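# Rininex grasp planner, two months in

I bought a seat of Rininex because a salesperson told our shop it would "take the guesswork out of grasping." I've heard that about three other packages, so I went in with my arms folded. They are still mostly folded.

What you get is a planner, a simulator and a small perception module that hands object poses to the planner. You describe your arm and gripper in a config file, drop some shapes into the sim, and ask for a pick. It gives you a ranked list of grasps and a path for the top one. Install took me an afternoon, most of it spent on a licence server that wanted a port our firewall didn't care to open.

The planner is decent. I ran 436 picks in simulation with plain cubes, two at a time, in random positions and at random angles. It returned a usable plan on all but 108. That may sound all right until you look at which ones it missed. Nearly all of them had one cube partly hiding the other from the wrist view, and that's the case I paid for. My bins don't have tidy rows in them.
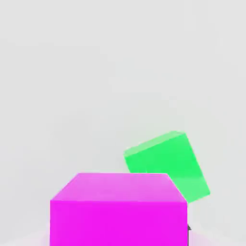
The pose estimates are where it falls down. Give the module a cube sitting square and clear and it's dead on. Turn the cube and cover a corner, and the estimate can be out by up to 5 degrees, with a confidence score that barely moves. I could live with the error if the score were honest about it. The planner trusts the number it's given, picks an approach that grazes the neighbour, and then the collision checker throws the whole plan out. You get "no feasible grasp" in the log, and you go hunting through the planner settings for a fault that started in perception.

Dirk Vermeulen, who runs the cell next to mine, reckons I should skip their perception and feed poses in from Gatent, which we already had on the shelf. I tried it. Failures dropped, though I didn't keep a proper tally, and the glue script is mine to maintain now. The message format changed between the last two releases with one line in the changelog, so that script has already been rewritten once.

Then there's the simulator. The bright, flat colours and soft light make for quick renders, and segmentation on a magenta block against pale grey is about as easy as vision gets. I don't put much weight on results from it. You can load your own textures and lights, but the menu for it is buried and the defaults are what the demo figures come from. Ask which settings were used before you believe a chart.

Support has been fine. Felicidad Ambrosio answered my ticket the same day and sent a patched build for the logging, so failed plans now at least name the stage that gave up. That should have been in the box.

If your parts are well spaced and you want something running by the end of the week, it'll do the job. For mixed bins I'd stay on Juška, ugly editor and all, and look at Rininex again after the October release. They've promised a new occlusion model — I'll run the same set of picks on it before I renew.

Two and a half stars out of five.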